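Braltberg Completes Controller Comparison for Humanoid Platform

The Braltberg robotics laboratory has completed the first stage of a comparison of three whole-body controllers for humanoid robots working in furnished rooms. The study, carried out with the software firm Jovent, was run entirely in simulation and covered 2,537 trials. Results were presented to project partners in June.

The work forms part of Filosine, a joint program on robot motion in homes and small offices. Its purpose is to establish which type of controller should be taken forward to hardware tests, where each fall is costly and repairs can hold up a project for weeks.

"We wanted a fair basis for the decision," said Gaurav Rawat, who leads the comparison at Braltberg. "Each team had published good numbers for its own controller, on its own floor, with its own robot model. Those numbers could not be set side by side."

To address this, the laboratory fixed the robot model, the joint limits, the sensor noise and the physics settings for all 3 candidates. The first controller plans each footstep in advance and corrects it on contact. The second is a learned policy trained on walking and turning. The third, supplied by Jovent, combines a learned policy with a slower planner that watches clearance around the legs and hands.

Each controller was given the same tasks: to stand still for a set period, to turn in place, to step backward, and to leave a confined position close to furniture without touching it. Rooms were drawn from a shared library assembled for Filosine, with seating, rugs and wall decoration varied between trials.

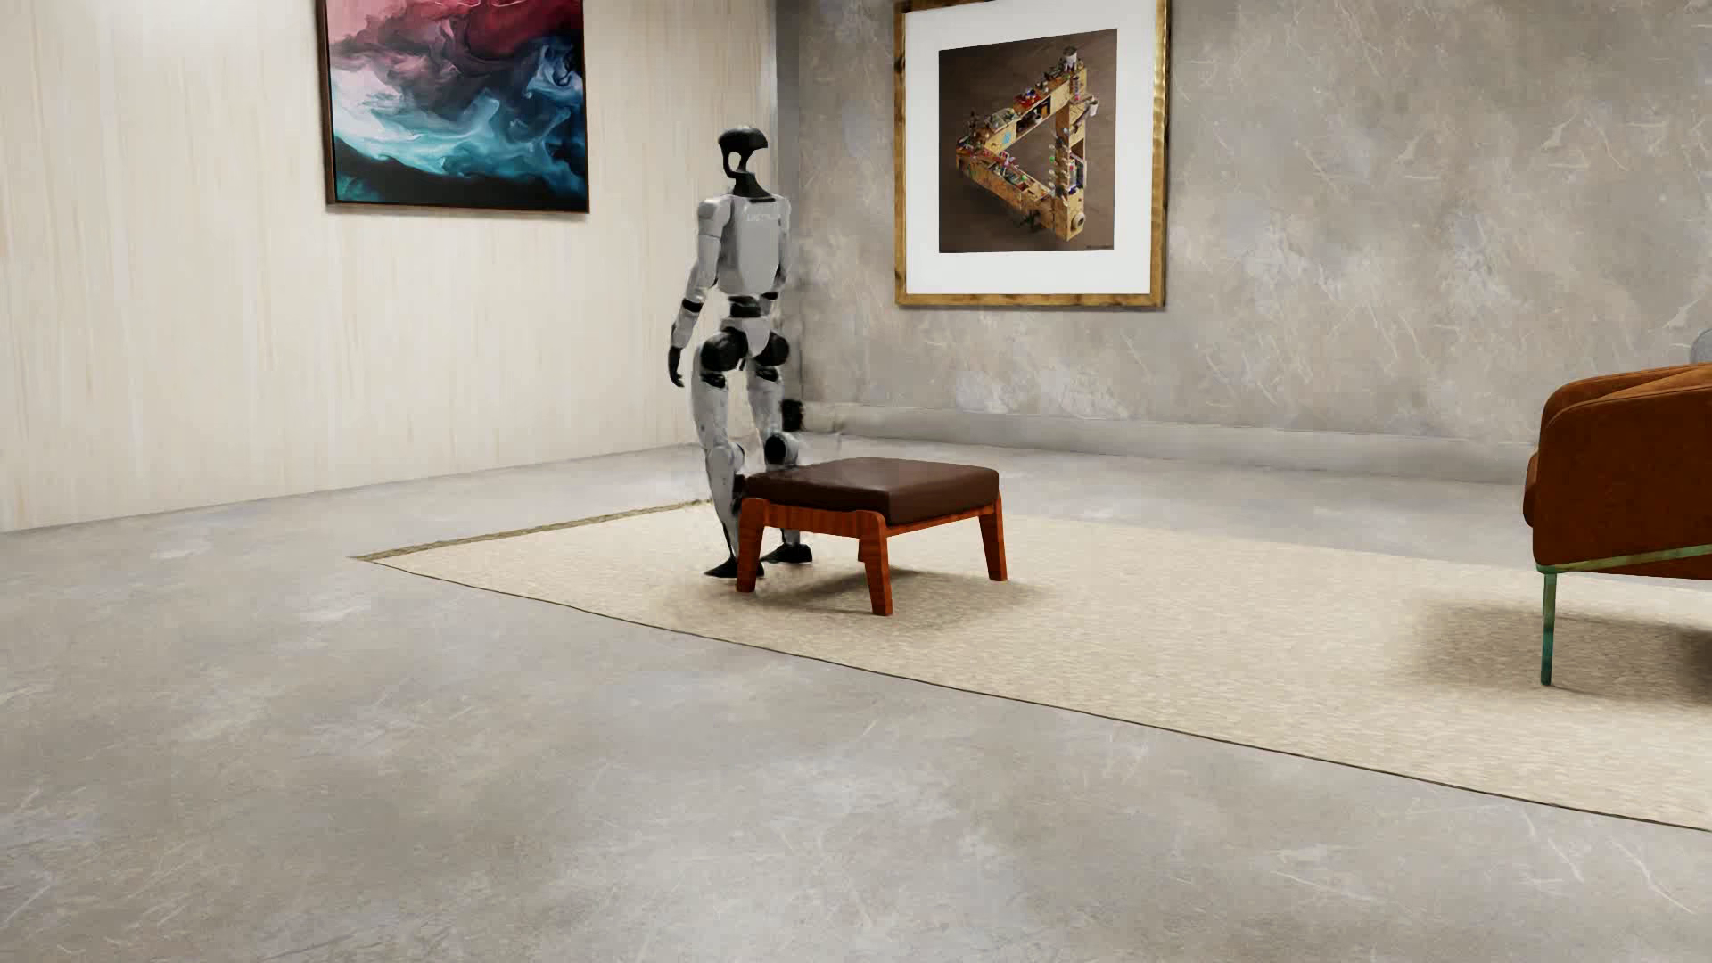
Low furniture proved to be the most demanding part of the test. Objects below knee height are easily lost from the view of a head-mounted camera once the robot is near them, and a controller must then rely on its stored map of the room. Of the 435 contacts recorded during the study, the greater part involved the lower leg or foot, and most of these took place during turns.

The Jovent controller recorded the fewest contacts but was also the slowest to complete the turning task. The footstep planner gave the most repeatable results when standing and stepping backward, and had difficulty when the free floor area was smaller than its planned stride. The learned policy was the fastest of the group. It recovered well from small pushes, although its foot placement varied more from one trial to the next than the laboratory considers acceptable for use near people.

A set of 800 trials was reserved for changes in floor friction, including the transition from a hard floor to a rug. All of the controllers lost some stability at the transition. The laboratory notes that rugs were modeled as flat and fixed to the floor, and that a loose or folded edge would be expected to cause further difficulty. This case will be added to the library before the next stage.

The camera placement was also reviewed. A second, downward-facing camera at waist height was simulated in a portion of the trials, and reduced contacts for each controller that received its data. Rawat said the gain was large enough to justify the added wiring and computing load, and that a mounting bracket is now being designed.

"Simulation tells us where to look first," he said. "It does not settle how a real ankle joint behaves after an hour of work, and we will not claim that it does."

The second stage will move two of the controllers to a physical robot at the Rimkutė test hall, where a furnished room is being prepared to match one of the simulated layouts. The footstep planner and the Jovent controller have been selected. The learned policy will remain in simulation while its developers work on foot placement – it may be entered again at a later date if it meets the agreed limit.

Room layouts, task definitions and scoring scripts from the first stage are available to Filosine partners on request. Research groups outside the program may apply to have a controller evaluated under the same conditions. Applications should include a short technical description and a working build for the shared robot model, and should be addressed to the Filosine project office at Braltberg.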